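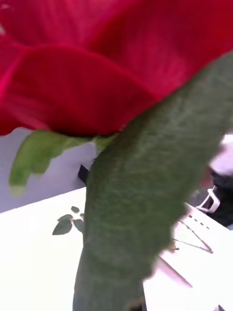

Home | Growers | Equipment | Interviews

December — by Loan Dương
2 min read

Revathi Lobo plans equipment purchases for Stukberg, a cut-flower packer that handles roses year-round. Her current request covers two arm cells for stem handling. The arms are the smaller part of it.

"The arm price is the number everyone asks for," Lobo said. "Grippers, guarding, spare fingers and integration can come to up to 60 percent of the total. I put those lines in first."

She budgets fingers as consumables, on the same sheet as blades and sleeves. Rose stems vary in width along their length, and a grip force that holds near the head can mark the tissue farther down. Quotes that state only a maximum payload are sent back. She asks for minimum controllable force, finger change time and the cleaning agents the pads will tolerate.

Wrist cameras are a separate line. "At close range the bloom fills most of the view and the near edge of the stem goes soft," she said. "Ask the vendor for working distance in writing — and ask for it with a flower, with leaves on the table."

Ebere Ibrahim, who reviews the capital plan, wants the second cell held until the first has run through a peak season. Lobo agreed to the split but kept both cells on one quote to fix the price. Service terms are still open. Catterall has offered a two-year contract with parts; Drundeo bills by the visit.

"I expect to sign for the first cell before the spring orders," Lobo said.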